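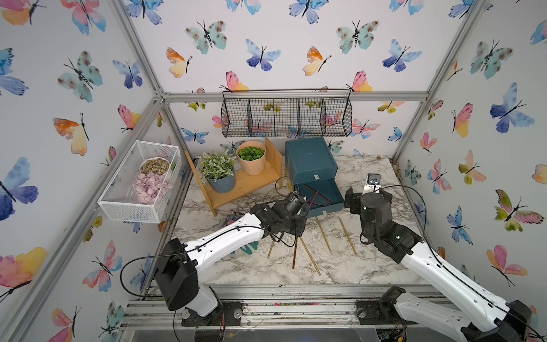
蝴蝶墙纸，大理石纹桌面，以及一只拉开了下层抽屉的Katau。

买收纳用品这件事，最愉快的阶段是下单之前。那时候所有东西都还散着，人却已经在脑子里住进了一个什么都有位置的家。付完款以后就走下坡路了：拆箱，撕膜，找地方扔纸箱，再发现箱子里的泡沫粒跟着静电爬到了袖口上。

我今年一月买的Katau桌面抽屉盒，58元，在Irkivholm家居店的货架最底层找到的，旁边是一排打折的雨伞架。配着它一起用的还有Hsiao的双层小置物架和Clarnine的黑色分格网篮，连墙纸带花盆，整个角落花了342元。我知道这个总数，是因为家里有人把小票用磁铁贴在了冰箱上，贴得很正，正到每次拿牛奶都得读一遍。

先说结论，省得赶时间的人往下翻：盒子可以买，别指望它装筷子。架子可以买，前提是您不介意擦灰。网篮嘛，我还在想。

## 为什么会拿它装筷子

说来话长，也不太光彩。

我家的筷子分两派。一派是金色的，过年前买的，当时觉得喜庆，买回来以后觉得像是从酒席上顺回来的。另一派是红褐色的，年纪更大，握着更顺手，夹花生米从不失手。两派原本同住厨房的筷子筒，筒是陶的，底下有个漏水孔，漏水孔下面没有接水的碟子。这么过了一阵，台面上长出一圈我不想细讲的东西，筷子筒就退休了。

筷子没有退休，它们需要一个新家。我的逻辑是：抽屉盒有抽屉，筷子在别人家里也住抽屉，因此抽屉盒适合住筷子。这个推理在店里听起来毫无破绽。

到家才知道，Katau的抽屉是给回形针、邮票、耳机线之类的小个子准备的。筷子顺着抽屉的方向放进去，头在里面，尾巴在外面，抽屉就关不上。横过来放，勉强能躺平，可是要一支一支排，排到后面总有一支不肯，架在别人身上，两支叉成一个叉，像批改作业。您把它按下去，另一头翘起来。您把另一头按下去，它从抽屉口溜出来，斜斜搭到桌面上，姿态还挺舒服。

我为此专门研究过一套放法：先放红褐色的，靠里；再放金色的，靠外；粗头细头交替。严格执行的话，抽屉能关上，而且关上以后有一种不太合比例的成就感。问题在于拿的时候。抽屉一拉，惯性往前一送，里面的队形就散了，下次还得重排。吃一碗面的准备工作比煮面久，这一点我太太指出过不止一次。

所以桌上常年散着几支筷子。散着也有散着的好处，拿起来快。

## 盒子本身

撇开筷子，Katau是个老实东西。

我买的这款，青色的抽屉叠在上面，黄色的抽屉压在底下，每个抽屉前面都有一个白色的小环拉手。颜色搭配谁定的我不清楚，第一眼觉得像幼儿园的鞋柜，看了几天以后顺眼了。深青色耐看，耐脏也是真的。我有一次端着酱油从旁边经过，事后在盒子侧面找了半天，没找着，到今天也不能确定那几滴去了哪里。

**拉手。** 小环软软的，手指头能钩住。我指甲短，以前最怕那种靠一条凹槽拉开的抽屉，抠得人心烦。小环没有这个毛病。缺点是它太好拉，稍微带一点劲，抽屉就直接出来了，里面没有限位。头一个星期我把整个抽屉拽下来好几次，有一次里面是图钉。光脚。

**滑动。** 空着的时候顺滑，装到半满最舒服，装满了会往下坠，推回去的时候前沿要抬一下。这个动作学会了就成了本能，来家里的客人没有这个本能，他们会推一下，推不动，再用力推，然后看我一眼。

**重心。** 这是我最想抱怨的地方。盒子很轻。上层抽屉全拉开再放点重的，整个盒子会往前点头，像开会时坐第二排的人。把重物挪到底层能好很多。我在最底下放了一包螺丝和一块不知道从哪台电器上掉下来的铁片，目前为止稳当。那块铁片到底属于谁，我等着哪天某台电器自己告诉我。

**叠放。** 说明书上说可以自由拼叠。自由的意思是，每层之间靠浅浅的卡口对上，对上时没有声音，没对上时也没有声音。搬动之前最好两只手抱着底。我只用一只手搬过一次。

**味道。** 刚拆开有一股塑料味，抽屉全拉开晾在窗边，过几天就淡了。晾的时候我家猫进去检查过，嫌小，走了。

**清洁。** 湿布一擦就行，抽屉的内角积灰，要用棉签。我知道世界上有人会拿棉签擦抽屉内角，我妈就是。我不是，所以那几个角我没有什么可汇报的。

说明书还值得单独提一句。一张纸，折成手风琴，中文部分写着“请勿坐于本品之上”。我把盒子放在桌上，又看了看它的大小，觉得写这句话的人一定经历过什么。 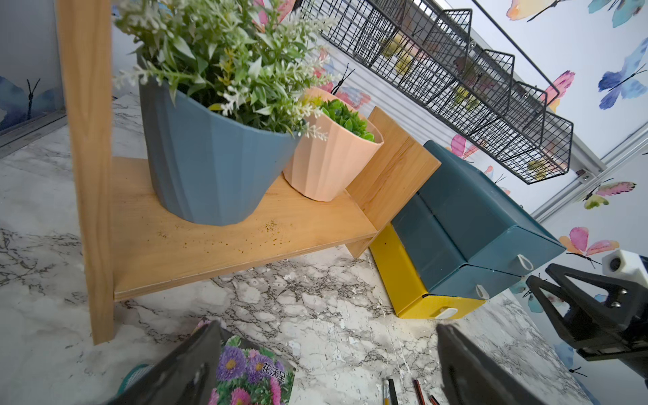 *Tin-yau Siu*

## Hsiao的小架子

架子是浅木色的，两侧的板子斜着，有高有低，可以错落着放两盆东西。我放的一盆是灰蓝色棱面花盆，里面是细长的绿叶配小白花；另一盆是桃粉色，也是类似的棱面，盛着绿绿的一团一团。

蓝盆里那丛是假的。我先坦白，免得有人在评论里夸我养得好。它进门的时候就是这个样子，到今天还是这个样子，是全家状态最稳定的成员。我妈来的时候给它浇过水，浇得很认真，还转了个方向让它晒太阳。我没有说破，浇完等她走了，我再把水倒掉。后来她又来浇过一次，还跟我说这花比上回精神。

架子要自己装。包装里有板子、螺丝和一把六角扳手，没有多给一颗螺丝，也没有少给，这在我买过的同类产品里算是高风亮节。孔位打得准，唯独有一侧的木销要敲，我手边没有橡皮锤，用的是一本精装菜谱。菜谱的书角从此有了性格。

装完摆到桌上，不晃。我把手掌压上去试了试，也不晃。放上两个花盆，还是不晃。我本来准备好了一整段关于晃的评语，只好作废。

木纹挺好看，摸着细，边缘没有毛刺。表面没有什么光泽，我喜欢这样。代价是留东西：灰、土渣、不明来源的小颗粒，落上去就住下。层板靠前沿的地方最明显，花盆底下总有一点黄褐色的碎屑，擦了又来。假花不掉土，那么碎屑是哪来的，我有几个怀疑对象，一直没有拿到证据。

层板之间的高度够放小盆，想放一瓶正经的花就别想了。侧板是斜的，靠边放东西会浪费一小块三角，我试过往那块三角里塞便签纸，塞进去了，至今没有取出来过，因为手指伸不进去。那沓便签纸目前算架子的一部分。

还有一件事要提醒：它和抽屉盒并排放的时候要留缝。我一开始图整齐，让它们紧挨着，结果一拉抽屉，盒子侧面蹭着架子的端板，声音像有人在隔壁搬家。挪开一指宽就好了。可惜留出来的那道缝又会掉东西进去，笔、橡皮、筷子，全掉过。捞的时候要把架子抬起来，抬之前要把花盆拿下来，拿花盆又会掉碎屑。于是您有了一整套可以消磨晚饭前时间的家务。

## 种子，以及一个关于耐心的误会

既然说到花，顺便交代那袋种子。袋子上印着“花沃星”，图案是紫色和粉色的翠菊一类的花，黄花心，开得铺天盖地。袋子好看得过分，我一直没舍得拆，放在桌面上当摆设，跟真正的摆设混在一起，也不输给谁。

我原本想把它收进Katau的抽屉。种子袋这种东西，平着放刚刚好，立着放也行，怎么都比筷子听话。收进去以后我就忘了它，忘了整整一个播种季。后来翻图钉翻出来，觉得对不住它，就让它在外面住着，至少每天能看见，看见了至少能愧疚一下。

从这件事可以推出抽屉盒的另一个毛病：看不见里面。抽屉不透明，盒子正面有一小块白色的东西，尺寸很客气，我写过“杂物”两个字就满了，后来又擦掉了，因为每个抽屉都是杂物。您要是记性好，不受影响。我的做法是每隔一阵把抽屉挨个拉开看看，像查房。查到过：过期的优惠券，一只袜子夹，某届运动会的纪念徽章，一颗用纸巾包着的乳牙。乳牙是孩子的，孩子今年身高已经超过了冰箱上那张小票。我又包好放回去了。

## Clarnine的分格网篮

黑色铁线，长条形，中间竖着隔开几格，挂在墙上。隔着它能看见后面的蝴蝶墙纸，这是我当初挑它的理由。墙纸花了钱的，总不能挂个实心的东西把它挡住。

墙纸上是水彩蝴蝶，蓝的、粉的、橙的、黄的，什么颜色都有。选花色那天我投的是素色，投票结果不必说了。住久了也看出一些门道，比如左边那面墙上有一只大的蓝蝴蝶，尺寸明显比同事们大，我管它叫主任。

回到网篮。分格的想法很好，每格管一类，眼镜归眼镜，剪刀归剪刀。实际情况是铁线之间的空当比较慷慨，凡是细长的东西都会从底下漏出去一截。铅笔漏，螺丝刀漏，筷子当然也漏。对，我试过拿它装筷子。筷子直着插进去，下面探出来一排尖，人坐在底下抬头看，心里不太踏实。试了一个下午就撤了。

宽一点的东西没有问题。卷尺、胶带、小本子都待得住，拿取方便，抬手就有。本子放久了会在封面上压出铁线的印子，介意的人垫张硬纸。

挂的时候要费点心思。篮子长，两头的挂点必须平，差一点就看得出来，而且越看越明显。我挂了三次。第一次左低，第二次右低，第三次我太太在后面说“可以了”，语气里有种别的意思，我就下了梯子。

承重我没有测。包装上有数字，我出于对墙的尊重，从来没有接近过它。涂层目前没有掉，也没有生锈，角落里有一处焊点比较粗，手摸过去会硌一下，眼睛看不出来。

为什么我在开头说“还在想”呢？因为它好看的前提是别装东西。空着的时候，黑线条衬着蝴蝶，清爽得能上杂志。一旦装上胶带和卷尺，它马上变回一个装胶带和卷尺的铁篮子。我现在的折中办法是尽量少放，也就是说，我花钱买了一件收纳用品，然后努力不让它收纳。

## 那个白色的篮子

左边墙上还有一只白色的金属网篮，敞口的，牌子不记得了，标签早丢了，不参加评分。里面放了一只白色圆碗，碗里盛着棕色和米色的小颗粒，前面堆着一小堆浅粉色花瓣，后角露出来几片绿叶。

这一套是我太太布置的。我问过有什么用，她反问我金色筷子有什么用。

实用角度讲，敞口篮子比分格网篮好用得多。它不挑形状，扔进去就算数。我偷偷往碗后面放过钥匙，当天就被请了出来。花瓣堆得很轻，风大会跑，窗户得留神。我捡过几次，捡回来怎么也堆不成原来的样子，每次都能被看出来。

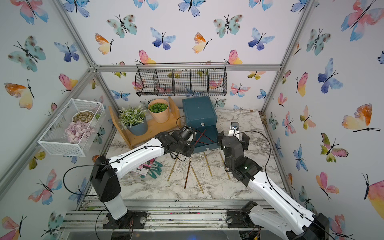
抽屉里两支红筷子交叉着，桌面上的各躺各的。

## 用了几个月之后

一月到现在，我的看法有过几次来回，照实写在下面。

刚买回来那阵子热情高，什么都往抽屉里收，收完擦一遍桌面，往后退两步欣赏。大理石纹的桌面在这件事上帮了忙，灰白的纹路本身就乱中有序，落点灰看不太出来，掉粒米也看不太出来。后者是缺点，找东西的时候尤其是。白色的小螺丝掉上去就等于没有了。

热情退下去以后，真正的使用习惯才露面。我的习惯是：上层抽屉用得勤，下层的抽屉一拉开就忘记推回去。它就那么敞着，像个等人投币的口子。路过的人顺手往里放东西，一副对折的老花镜，一张停车票，半块橡皮。某天晚上我找遍全家的指甲刀，最后在筷子底下找到了它。关于它怎么会在筷子底下，全家没有统一的说法。

中间有2个星期我把筷子全数撤回了厨房，拿一只旧玻璃杯装着。效果非常好。杯子稳，筷子立着，沥水也方便，拿放都不用想。好到让我对整个项目产生了怀疑。后来杯子被征用去养葱，筷子又回到了桌上，一切照旧。葱长得不错。

有朋友看了我的角落，问同样的布置能不能照搬到书桌上。能。把筷子换成笔就行，笔短，横着放抽屉刚好，顺着放也差不多。我拿几支水笔试过，抽屉关得严丝合缝，那一刻才明白盒子是无辜的。

## 几条实际的建议

打算买的人，可以参考：

- 去店里之前量一下您最长的那样东西。我没有量。
- 抽屉盒的底层放重的，上层放轻的。铁片可以自备。
- 小架子离抽屉盒留一指宽。
- 装架子时准备一把橡皮锤，或者一本不心疼的书。
- 网篮挂之前画线，画线用铅笔。我用的是圆珠笔，那条线现在被篮子挡着，我和它达成了默契，所以这只篮子这辈子不会再挪。
- 假花不用浇水。家里有长辈的，说不说随您。

网上有人讲Katau的拉手用久了会松，我的还没有。也有人嫌黄色抽屉太跳，想要一整套青色的，店员告诉我颜色是配好出的，不拆卖。我问能不能跟别的顾客换，店员考虑了一会儿，说可以在门口等。

价格方面，58元买这样一个盒子算公道。有人说等活动能便宜到50元，我去看过两次，没有赶上。为了省8元钱再跑第三趟，公交来回就不划算了，再说门口的雨伞架还在打折，我怕自己把持不住。

## 打分

Katau抽屉盒：装小东西，满分里扣一点，扣在没有限位和爱点头上。装筷子，不及格，责任在我。

Hsiao小置物架：结实，好装，招灰。我会再买一个，放在厨房，届时厨房也会有一层擦不完的碎屑。

Clarnine分格网篮：空着给高分，用起来给中等分。

白色敞口篮子：不参加评分，已获得全家最高的使用规格。

金色筷子：没有人问，我也打一下。滑，夹豆腐尚可，夹花生米请换红褐色的。

**2026年6月9日补充：** 有读者来信，建议买带盖的长条筷子盒，厨房用品区就有，一层货架全是。我去看了，确实一层货架全是，长度合适，价钱也不贵，盖子合上时咔嗒一声。我买了一个回来，放在抽屉盒旁边。目前里面装的是图钉。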